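The Kista Table Top

Matte white work and kitchen table top, made to order in our workshop at Nondovbridge

Product code: 717
Legs sold separately (see the Emden and the Urquijo, further down)

Hello, and thank you for stopping by. The Kista is the plainest thing we make and also the one we get asked about most, so this page has grown rather long over the years. If you only want the sizes, skip to the middle. If you've got a cup of tea on the go, do read the whole lot, as most of the questions people ring us with are answered somewhere in here.

We started making the Kista for our own use. We needed a big pale surface in the packing room, something easy on the eyes on a dark afternoon, and everything we tried from the catalogues was either so shiny that the lights bounced straight back up at you or so soft that it was scuffed within a month. Erdal Tatlı, who runs our finishing room, spent most of one winter trying coatings on offcuts and leaving them about the place for the rest of us to be careless with. The one that came through it best is the one we still use. A customer collecting a bookcase asked if she could have a table like it (she wanted it for icing cakes!) and off we went.

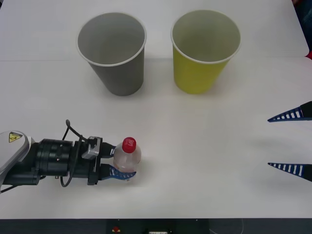 The finish is matte all the way through the range. We don't offer a gloss version and I'm afraid we aren't likely to, though people do ask. Matte hides small scratches much better, it's kinder under a bright lamp, and paper doesn't slide about on it when you're trying to cut a straight line. It will show a greasy handprint if the light comes in low, but a damp cloth sees to that.

Sizes and panels

The single panel Kista comes in one width, and you choose the length when you order, up to 2000 mm. Anything deeper than a single panel is made in two pieces that sit side by side and are drawn together from underneath with the fixings we supply. You will see a fine straight line where they meet. We used to fill it, and the filler always looked lovely on the day it left us and less lovely once the house had been through a summer and a winter, so now we leave it as a clean join. Most people stop noticing it, and it does mean you can take the table apart when you move house, which anybody who has tried to get a large table round the bend in a staircase will understand.

Single panel: lengths up to 2000 mm
Double panel: lengths up to 2000 mm, supplied as two pieces
Colour: off-white
Surface: matte
Edges: lightly rounded, same colour as the top
Fixings for double panel: included
Made to order in: 14 working days

If your room is an awkward shape, send us a sketch with the measurements written on it. It doesn't need to be a good sketch. We've worked from the backs of envelopes, and once from a very detailed drawing that had everything on it except the position of the door. Please measure twice, and tell us about skirting boards, radiators and anything that sticks out of the wall, so that we can allow for them.

Choosing your legs

The Emden is the leg most people pair with the Kista. It's a simple square frame, one for each end, and it leaves plenty of room for knees and chairs. It has adjustable feet, so it copes well with old floors. Our own workshop floor slopes like the deck of a ship, and the Emden under the packing table has never given us any trouble.

The Urquijo is a trestle, and it folds flat. Choose it if the table has to come and go — a spare room that becomes a sewing room at weekends, say, or a hall where you put out extra places at Christmas. The top simply rests on it with small rubber pads between, so it isn't quite as firm as the Emden if you're kneading bread or using a vice, but for everyday things it's perfectly steady. A longer top needs a third trestle in the middle, and if you're at all unsure, give us a ring before you order and we'll talk it through.

You're very welcome to use legs of your own. Leave the underside undrilled until you've got everything laid out on the floor, and use short screws. I can't say that often enough. Every year somebody sends us a sad photograph of a screw tip poking through the top, and there's very little we can do about it by then apart from make another one.

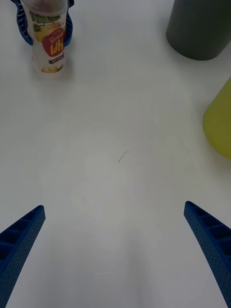
Looking after it

Warm water with a drop of washing-up liquid is all you need day to day, then a wipe with a dry cloth. Please keep scouring powder and green scourers well away, as they'll polish a shiny patch into the matte and you can't get it back again. Pencil comes off with an ordinary soft rubber. Felt pen usually comes off if you catch it the same evening. Turmeric doesn't, or not entirely, and I speak as someone with a faint yellow ring on her own Kista at home, just where the curry pot stood.

Use a mat under anything from the oven or the hob. A mug of tea is fine. Cutting straight on to the surface isn't, so keep a board handy, and if you do craft work with a sharp knife then a proper cutting mat will save you a good deal of heartache.

Delivery and returns

Our own van delivers within easy reach of Nondovbridge, and everyone else is sent a pallet by carrier. The tops are heavier than they look and you'll want two people to lift one. Open the wrapping within 5 days if you can, even if you aren't ready to put the table together, and let us know straight away if a corner has been knocked. We'll replace it without any fuss.

As each top is cut to your length we can't take back one that turned out too long, though we'll gladly trim it for you if you can bring it in. Legs can be returned unused in the usual way.

Samples

We send out small samples of the finish, free, one to a household. Put it where the table will stand and look at it in the morning and again in the evening — off-white is a slippery colour and it does change from room to room. Write your address clearly on the request form and it'll be in the next post.

Page last updated 8 July 2020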